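Aksoy Toiletries Packing – Working Group on Sorting and Containers
Minutes of the meeting held on Feb 12, 2020

In the chair: Ekrem Saraç
Present: packing, stores and purchasing. Apologies were received from the Drostano site.

1. Minutes of the previous meeting
Agreed with one correction. Under item 4, "lids" should read "liners". The action on shelf labels is closed.

2. Containers on the sorting table
The chair reported on the layout now in use for squeeze tubes. Three plastic containers are set side by side on the white table. The large shallow cream basin goes on the left and takes tubes. It was chosen for its low walls and rounded corners, and is easier to wipe out than the box it replaces.

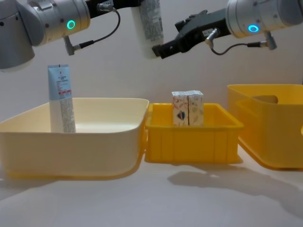
Fig. 1. Three-container layout, with a white squeeze tube above the table.

Stores asked whether the basin could be changed for a narrower one to leave more room on the right. The chair did not support this. A narrower basin would have to be deeper, and tubes at the bottom would be harder to read. It was agreed to keep the present basin until the review in May.

Purchasing has a quote from Reseo for 30 further basins of the same pattern. Delivery is 18 working days from order. The price holds only if the rim and colour are left as standard. Agreed to order.
Action: purchasing.

3. Position of tubes in the basin
There was a long discussion on whether tubes should be laid flat or stood up. Packing prefers them flat, as they can be put down quickly. Stores prefers them upright with the crimped end at the top, so that the print on the upper part can be checked without handling. A tube standing with no others next to it may fall if the table is knocked.

Agreed as a trial: the first tube of each batch is stood upright in the cream basin, crimped end up, and left there as the reference for the batch. All other tubes are laid flat. The yellow crate stays immediately to the right of the basin. It may sit slightly further back, as long as its contents can be reached over the rim. 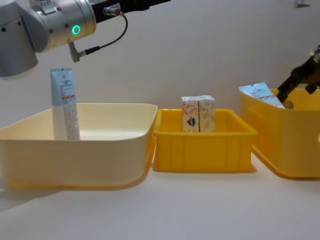
4. Quantities
Almost 700 tubes are held in stores awaiting sorting. The chair proposed batches of 10 for the length of the trial. Packing noted that this means more paperwork per shift and asked for a shorter batch sheet. Ekrem Saraç will cut the sheet to one side of A4 and drop the column for carton weight.
Action: E. Saraç.

5. Labels on containers
The Stasero labels do not hold well on curved plastic. Two options were put forward: tie-on tags, or a card fixed to the table in front of each container. Tags were rejected for the cream basin, as they would hang inside it. Cards to be tried first. Wording to match the stock list exactly, including capitals.
Action: stores.

6. Any other business
Cleaning cloths are to be kept under the table and not in the containers. Drostano has asked for a copy of the layout – the chair will send it with these minutes.

7. Next meeting
Date to be set by the chair once the basins have been delivered. Items for the agenda to be sent to purchasing.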